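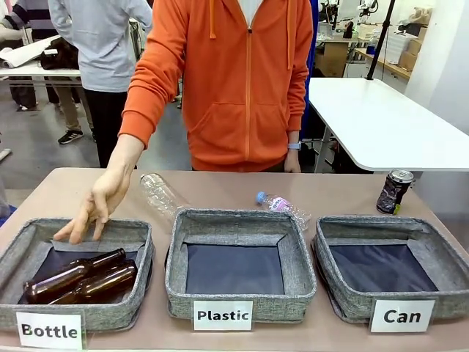 Wellington Portela reckons I'm wasting my time with soda at all, and that hot water and a bit of patience would shift any bottle label we're likely to meet. He wrote as much in the margin of my last entry, in green biro, with an arrow. So that's where this one starts.

June, mid-afternoon. Label glue again.

For anyone flicking back through the book: the plan is still to get clear drinks bottles clean enough to chop up and press into little flat tiles without brown specks in them. The chopping is fine. The pressing is mostly fine (we'll come back to the press). What spoils every tile is the glue. You get a band of it left on the bottle where the label was, it picks up dust the moment you look away, and then it scorches and you've got a tile that looks as if it's had tea spilt on it.

I gave Wellington's method a fair go first. Hand-hot tap water in the big sink, bottles held under with the old oven shelf, no soda, no soap. Left them while I had lunch. The wrap-round labels, the ones with only a stripe of glue at the overlap, floated off nicely and left next to nothing. Point to him. The paper ones went to porridge and the glue stayed exactly where it was, only now it had paper fluff in it. Point to me, I think, and also a very horrible sink trap to clean out.

Second go was washing soda, the Sornis one from under the bench. One heaped dessertspoon to 2 litres of hot water, stirred until it stopped feeling gritty at the bottom of the bucket. Gloves on this time! I did the last lot bare-handed and my knuckles were like sandpaper for days. After 11 minutes the paper labels slid off whole if I pushed with a thumb, and most of the glue came with them. The rest rolled up under the scourer. I did 14 bottles like that and set two aside as no good, both from the same make of fizzy water, which uses something closer to bathroom sealant. I don't know what they're thinking.

Third go was the Plivia citrus cleaner that Raptis sent us as a tester, batch 2777 according to the lid. Smells lovely. It did get the fizzy water glue off, neat on a rag, with a good deal of rubbing. But it leaves a film, and I had to wash everything again with washing-up liquid before the water would run off cleanly instead of beading. I'd keep it for the stubborn ones and not bother otherwise. It's also dear, once the tester's gone.

Things I noticed along the way, in no sort of order:

Water that's too hot is worse than water that's too cool. I topped up one bucket straight from the kettle and the bottles puckered at the shoulders and folded in on themselves, trapping glue in the creases. Had to bin those.

Take the caps off before soaking and the little rings too. The rings are a different plastic and they float, which is handy if you forget one, but they catch in the scourer and ping off across the room.

Squashed bottles are a pain to scrub. I've asked people to stop squashing them for us, even though I know it's how everybody's been brought up to do it.
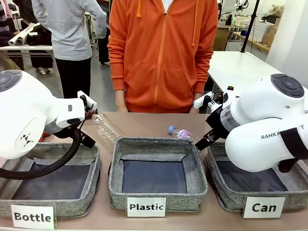 Clear bottle, empty, with the grey fabric bins.

Drying. I'd been standing them neck down on the rack, and they stay misty inside till the next morning. Laying them on a towel is no better. What did work was chopping them first, wet, and spreading the flakes on a bit of old net curtain over the radiator. They dried while I was sweeping up. The flakes do cling to each other and to your sleeves, so not one for a woolly jumper.

Made one tile from the soda batch before packing up. It's a good deal clearer than the last ones, with a faint milky patch in the corner nearest the hinge. I suspect the press is cooler that side – or the flakes were still a touch damp there. Can't tell which from a single tile. Tina-blue speck near the middle is my own fault, it's a bit of scourer.

The Zistholm lot have asked for a sample to hold up against a window, so I'm going to send them this one, speck and all, and see what they say about the thickness.

Still to do: more soda (nearly out), a new scourer in a colour that doesn't shed, and find out whether yesterday's bucket can be used twice if I strain it through the curtain. Wellington, if you're reading, your method gets the wrap-round labels from now on and you can have the sink trap as well.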